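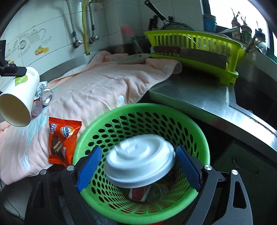

Figure 3. The hand-held gripper with a lid between its finger pads, over the green basket.

3.2 Collecting the sorting demonstrations

The second version of the gripper was built in the Probert workshop, a shared space with a pillar drill, two printers and very little free bench. The first version had used a cable to close the fingers, and the cable stretched. Version two replaces it with a pair of rigid links, cut and drilled by hand, which add weight but keep the fingers parallel over most of their travel. The frame is held together with machine screws throughout, so that any part can be taken off and changed without disturbing the rest. The complete tool weighs 20 grams more than its predecessor.

Each finger carries a textured pad (blue in Figure 3). We tried smooth pads first and they let go of anything with a curved edge. The present pads were cast in the workshop from a two-part rubber sold as Stikex, in a mould printed from the same drawing as the finger. They wear at the tips and were changed once during the work reported here, in April. The links have not needed attention apart from one loose screw.

Demonstrations were recorded in a domestic kitchen. The task was to clear light rubbish from a worktop into a basket. We chose it for the range of shapes involved: paper cups, foil, drink cans, snack wrappers and the flat plastic lids used on takeaway coffee. Crockery and kitchen tools were left where they normally stand, as we did not want the background to be tidier than the places in which the tool would later be used. A towel was spread on the worktop for many of the runs. Soft folds make a harder surface to pick from than bare steel, particularly for flat items, where one finger has to get underneath before the other can close.

Lids gave the most trouble. A lid can be pinched across its full width, or by the rim alone. The wide grip needs the fingers to be well open on approach and leaves little room for error on either side. The rim grip is quicker but the lid tends to swing. Operators were not told which to use, and both appear in the recordings.

In all, 64 runs were recorded by two operators. Of these, 44 were kept. The rest were set aside after Glenys James went through the recordings and marked those in which the tool had been put down part way or the basket had been moved by hand. The retained set was closed on 22/12/2020 and is referred to below as Plonisen-A.

Positions were recovered with the Jorden tracking software using its default settings. Fast wrist movements blur nearby objects, and the estimate drifts when this goes on for long. We did not correct for drift at this stage. Its effect on release position is taken up in Section 4.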